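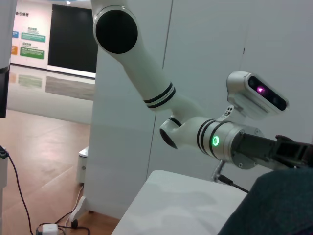
What is this page for?
People keep writing to ask how we compare grippers, so Divya Poojary and I put the answers in one place. We try out two-finger grippers on soft things: bags, pouches, sleeves, anything that changes shape when you grab it. Each one goes on the same kind of white arm, with the depth camera on its little bracket above the wrist, so the gripper is the only part that changes. It's the most fun I've had at work in years!

Which grippers have you tried so far?
The Boreck, the Visser and two versions of the Fonov. The Boreck closes the fastest. The Visser is slower but wonderfully gentle near the end of its travel, and you can hear the difference from across the room.

Why bags?
Because they're hard! A box stays a box. A lunch bag with a foil lining folds, slides, springs back, and shows the camera a shiny patch right where you wanted a clean depth reading. We ran 1,445 grasps on bags before we felt ready to say anything about them.

One arm or two?
Two, for anything with an opening. With one gripper you mostly push the bag around the table. With two you can hold the rim on both sides and keep some tension in it. 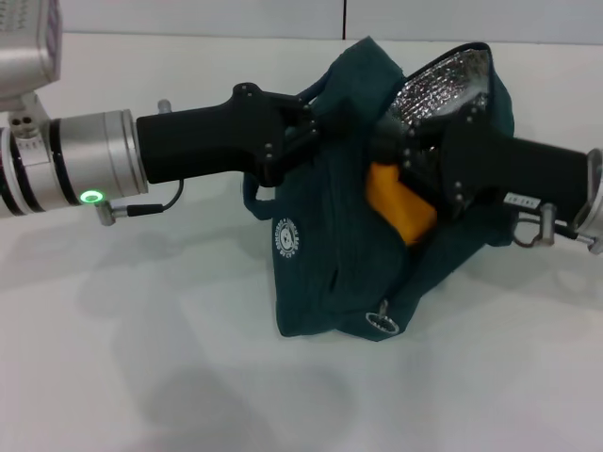 The trick is to close the second gripper a little later than the first. We started with both closing together and the fabric bunched up nearly every time. Nga Lục suggested the delay on a Thursday and we had it working before lunch (she is still very pleased about this, and so am I).

How many tries does each gripper get?
80 per bag, in sets of 20. We move the bag by hand between sets.

What controller do you use?
Flomedby, on both arms. Setup was easy apart from the gripper force scale, which runs from 0 to 4,000 and took us a while to match up between brands. Write down your zero point before you swap anything.

Does the wrist camera get in the way?
Sometimes, when the arm has to come in low. We tilt the wrist and live with it. The cable matters more: leave enough slack for a full wrist turn, then check it again after you change grippers.

Can I send you a gripper to try?
Yes please! Include the flange adapter if you have one.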